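About Starden

Starden is a clothing repair and alteration school in Ovville. The school teaches adults to mend, alter and care for garments they already own, and it prepares those who wish to work in the trade for paid positions in tailoring shops, dry cleaners and theater wardrobes. Instruction is given during the day and in the evening, and every course is open to beginners unless the course listing states otherwise.

Our History

The school was founded by Friederike Rieger, who had trained as a dressmaker and later managed the alterations room of a department store. When the store closed, she rented the ground floor of the former Hellwig button works and began teaching evening classes at the cutting tables she had bought from her employer. The first class had eight students. Several of them stayed on to assist with the second.

Within a few years the school had taken over the upper floor as well. Wolfram Teuber joined as head of instruction and wrote the course plan that remains in use today, with revisions. Under his direction the school added a full-time certificate program, a machine maintenance course and a lending library of patterns and reference books. The library now holds 2,000 titles, including a large collection of sewing machine manuals that were given to the school by a retired repairman.

Ms. Rieger continues to serve as director. Mr. Teuber teaches the certificate program and supervises the final examinations.

What We Teach

The Foundation Course covers hand stitches, buttons and fasteners, plain hems and the safe use of an iron. Students who complete it may register for any of the intermediate courses.

The Alterations Course deals with fit. Students learn to take in and let out side seams, shorten sleeves with and without a placket, replace linings and reset zippers. Much of the time is spent on marking and pinning, and students are asked to practice on one another before they work with members of the public.

The Knitwear Course teaches darning, grafting and the repair of ribbed edges. It is held in the winter term only.

The Denim Course is the most requested of our short courses. Denim is heavy and the seams are often stitched through many layers, so students begin by learning which needles and thread weights to use and how to slow a machine over a bulky join. They then move on to worn knees, torn belt loops and pocket corners that have pulled away. Particular attention is given to the center back seam, which must be opened and closed again whenever the waist is taken in, and to the matching of topstitching thread on faded cloth. New thread in the original color will usually look too bright beside old stitching, and students keep a sample card of shades for this purpose. Participants bring a pair of their own jeans to the first session. They should be washed, and they should not be ironed.

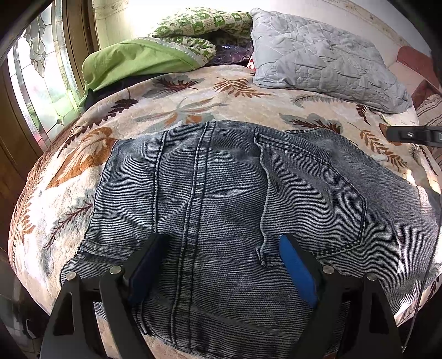

The Certificate Program

The Certificate in Garment Repair is a full-time program lasting 2 terms. Admission is limited so that each student has a machine and a place at a cutting table throughout. Applicants do not need prior qualifications. They are invited to a short interview and asked to complete a hand-sewing exercise, which is assessed for patience and neatness more than for speed.

The first term is spent in the classroom. In the second term, students divide their week between lessons and the Bastik Workshop, our public repair service, where they work on customers' garments under supervision. The final examination consists of a written paper on fibers and fabric care, a timed repair and the presentation of a workbook kept over the whole program.

Graduates receive help in finding employment. The school keeps a list of shops in Ovville and the nearby towns that have vacancies, and it allows former students to use the machines on Friday evenings at no charge for one year after they finish.

The Bastik Workshop

The workshop occupies the front room of the building and has its own entrance. It accepts ordinary household clothing for mending and alteration. Leather, fur and wedding gowns are not accepted. Each garment is inspected at the counter, a price is agreed in writing, and a ticket is issued. Work carried out by students is checked by an instructor before it is returned.

Customers are asked to empty all pockets and to bring any spare buttons or matching thread they have kept. Garments that are not collected within 60 days are given to the school's practice stock after the customer has been contacted by telephone.

Income from the workshop pays for thread, needles and machine servicing, and it supports the fee reduction fund described below.

Our Teaching Approach

Classes are small and are taught by instructors who have worked in the trade. Each new technique is first demonstrated at the front table, then practiced on scrap cloth and then carried out on a garment. Students are encouraged to unpick and repeat their work. The school does not publish rankings or award prizes.

We ask all students to treat garments with respect, whatever their age or price. A work shirt receives the same care as a wool coat.

Fees and Support

Course fees are listed in the current prospectus, which is available at the front desk. Fees may be paid in full or by monthly installments. Residents of Ovville with a low income may apply to the fee reduction fund, which makes awards of up to $500 toward the certificate program. Applications for the coming year close at the end of March.

Visiting the School

Visitors are welcome during office hours. Those who wish to observe a class should contact the office in advance so that the instructor can be informed. The ground floor and the library are accessible by ramp from the courtyard, and an elevator serves the upper floor. Parking in the courtyard is reserved for deliveries to the workshop.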